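About Turcotte Kitchen Goods

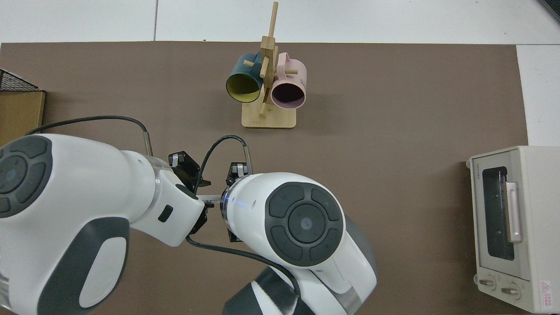

Turcotte sells mugs, mug trees and small storage pieces for home kitchens. Francine Bergeron opened the shop in Onelstead 13 years ago and still picks most of the stock. We like colors that don't have to match, such as a dark teal mug with a yellow interior next to a pale pink one, and a bamboo tree keeps both off the counter. Replacement pegs are sold in packs of 2.

We ship orders within Onelstead for free. The shop closes for inventory each October.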